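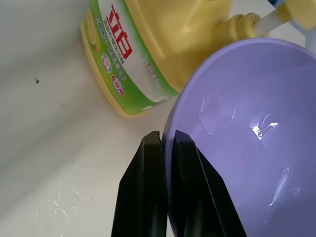 Betreff: Re: [haushaltsrunde] Spülmittel mit Pumpe, ja oder nein?
Von: Justinas Rozīte
Datum: 2025-08-05

Hallo in die Runde,

danke für die vielen Antworten, ich bin mit dem Lesen kaum hinterhergekommen! Ich zitiere mal nur den Teil, zu dem ich was sagen kann:

> Wir haben jetzt seit Weihnachten Pumpflaschen statt der normalen
> zum Drücken und ich bin unschlüssig. Einerseits nimmt man mit
> einem Hub immer dieselbe Menge, andererseits pumpen die Kinder
> viermal, wenn man nicht daneben steht. Und bei uns kippt die
> Flasche dauernd um, weil der Kopf so schwer ist und unten nichts
> mehr drin. Wie macht ihr das? Und noch was: Meine bunten
> Plastikschüsseln werden nie richtig fettfrei. Glas kein Problem,
> aber Plastik fühlt sich nach dem Spülen immer noch schmierig an.
> Liegt das am Mittel oder an mir?

Also erstens: an dir liegt es bestimmt nicht. Plastik und Fett, das ist eine alte Liebesgeschichte. Ich habe so eine fliederfarbene Schüssel, die ich sehr mag und für alles nehme (Salat, Teig, Kartoffelschalen, einmal auch für die Füße, aber das lassen wir jetzt), und die hat mich jahrelang geärgert. Geholfen hat am Ende was ganz Banales, nämlich die Reihenfolge. Früher kam sie bei mir als Letztes ins Becken, wenn das Wasser schon grau war und die Pfanne drin geschwommen hatte. Da kann man schrubben, so viel man will, das Fett aus dem Wasser legt sich gleich wieder drauf. Jetzt wische ich sie vorher mit einem Stück Küchenpapier aus, gebe einen halben Hub Spülmittel direkt hinein, verteile das trocken mit dem Schwamm und lasse erst dann heißes Wasser drauf. Zwei Minuten stehen lassen, ausspülen, fertig. Wenn man mit dem Daumen drüberfährt und es quietscht, ist sie sauber.

Ganz wichtig finde ich, die weiche Seite vom Schwamm zu nehmen. Ich hatte vor der Fliederfarbenen eine in Gelb, die habe ich mit der rauen Seite ruiniert, lauter feine Kratzer, und darin sitzt das Zeug dann und geht nie wieder raus. Die hat jetzt ein zweites Leben als Wäscheklammerschüssel auf dem Balkon. Falls deine Schüsseln schon so aussehen, probier mal Natron mit wenig Wasser als Brei, über Nacht. Bei Tomatensoße wirkt es allerdings kaum, da hilft eher ein Nachmittag in der Sonne.

Zur Pumpflasche. Ich benutze seit dem Winter eine gelbe mit grün-weißem Etikett und großen roten chinesischen Schriftzeichen drauf, aus dem Asialaden bei uns um die Ecke, und lesen kann ich davon kein Wort. Meine Nachbarin hat mir beim ersten Mal übersetzt, was sie entziffern konnte, und sie meinte, ich solle vor allem weniger nehmen. Damit hatte sie recht, ein Hub reicht mir locker für den Abwasch von zwei Leuten. Umgekippt ist die mir auch schon öfter, gerade gegen Ende. Inzwischen lege ich sie zum Schluss einfach gleich hin oder schraube den Kopf ab und nehme den Rest so. Ein Schluck warmes Wasser rein, schwenken, das gibt noch mal ein paar Tage. Aber bitte wirklich nur einen Schluck und dann zügig verbrauchen, verdünnt hält sich das nicht ewig.

Gegen das Viermalpumpen der Kinder hat meine Schwester einen Trick: Gummiband um den Hals der Pumpe wickeln, direkt unter dem Kopf, ein paar Lagen. Dann geht er nicht mehr ganz runter und es kommt nur die halbe Menge. Die Kinder pumpen natürlich trotzdem viermal, aber das sind dann eben nur zwei!

Was mich noch interessieren würde: Jemand hatte vor einer Weile von Kurnia geschrieben, diesem Konzentrat zum Selbermischen. Hat das inzwischen wer länger in Gebrauch? Und die Abtropfmatte von Gramemine, die hier mal empfohlen wurde, riecht die bei euch nach ein paar Wochen auch so muffig? Ich wasche meine bei 60 Grad mit den Handtüchern, danach ist eine Zeit lang Ruhe, und dann geht es wieder los. Vielleicht kaufe ich doch wieder ein Gitter. Meine Mutter hatte immer nur ein kariertes Geschirrtuch neben der Spüle liegen, und da hat nie was gemuffelt.

Ach ja, und an die Person, die nach dem weißen Becken gefragt hatte: Für die grauen Streifen von den Töpfen nehme ich Schlämmkreide auf einem feuchten Lappen. Vorher an einer Ecke probieren, danach gut nachspülen, sonst hat man überall weiße Ränder.

So, ich muss los, im Becken steht noch der ganze Abwasch vom Mittagessen.

Liebe Grüße
Justinas

488 Aufrufe · 4 Antworten · 2 Mal geteilt
Kontakt zur Listenverwaltung | Archiv der Haushaltsrunde | Nach oben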